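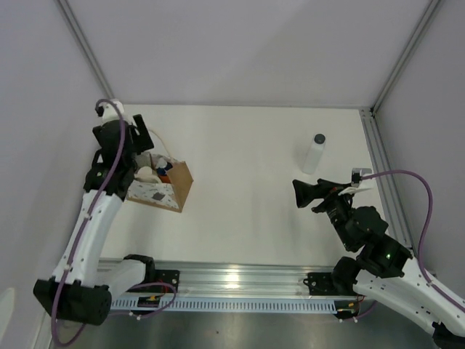 Hermans replied that the gauge at Skotmont had read 135 since July, and that a river did not hold one level through a thaw.

Vidal checked the log. The entries ran to 393 lines, all in the same hand, all 135. He asked who had signed them.

"Paterson," she said. "He left in spring."

They drove up at 16:00. The gauge house was locked and the staff board outside stood in dry gravel. The channel had moved 50 meters east, toward the old Hakov road. Inside, the float hung at the end of its cable, resting on silt.

Vidal wrote down the time and the position of the float. In the level column he entered a dash. Hermans read it over his shoulder, took the pen, and initialed the line.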